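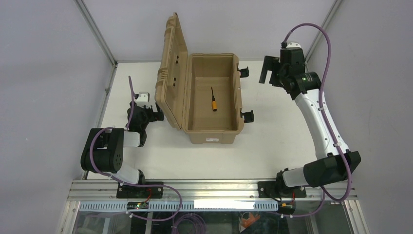

Ticket 4000-324: Tan hard case, lid and latches

Home | Tickets | Equipment | Parts | Search
Print this page | E-mail this ticket

Status: Open, waiting for parts
Site: Irnstead, bench 2
Reported by: Danjuma Obi
Assigned to: Abimbola Lawal
Opened: 25 August 2023

Reported problem

Front latch on the large tan case pops open when the case is lifted by the handle. Rear latch holds. The case is due to go to Kirville with the hand tools and can't ship on one latch.

Condition at check-in

Case on the white bench, lid up, both black latches flipped open. Contents: one screwdriver, orange-yellow handle, on the floor of the case. Everything else on the packing list is on shelf 106 and stays there until this ticket is closed. Interior walls and floor are smooth, no foam fitted. The label on the front face is in very small print – read it with the magnifier before ordering anything.

Log

Entry 1, Lawal
Closed the lid and engaged the rear latch, then the front. Both clicked. Lifted by the handle, empty apart from the screwdriver. Front latch released at once. Repeated with the front latch engaged first. Same result.

Entry 2, Lawal
Checked the rim for grit and old tape. Wiped it down along with the matching edge of the lid. No change.

Entry 3, Obi
The case came back from Clorkach in May with a strap around it. I took the strap off and didn't think to ask why it was there. May be related.

Entry 4, Lawal
Swapped the latches front to rear. The fault stayed at the front, so the latch itself is good. Suspect the catch on the lid side at that corner. Straightedge across the lid shows a slight bow toward the front. Latches returned to their original positions.

Entry 5, Lawal
Shimmed the front catch with one layer of card. Latch now holds with the case empty. With a 1000 g test weight inside it held for two lifts and let go on the third. Shim removed. Not a fix.

Entry 6, Obi
Asked Aliyu stores for a replacement catch. They have the latch in stock but not the catch. Catch is on order, no date given.

Workaround

If the case has to move before the part arrives, strap it across the front latch and carry it flat. Don't lift it by the handle. Lids on this model lean well back when open, so leave clear space on the left before raising it.

Still to do

– Fit new catch, repeat the lift test with the weight, ten lifts.
– Check the two fittings inside the lid for play.
– Return the screwdriver to shelf 106 if it isn't going with this case. Danjuma to confirm.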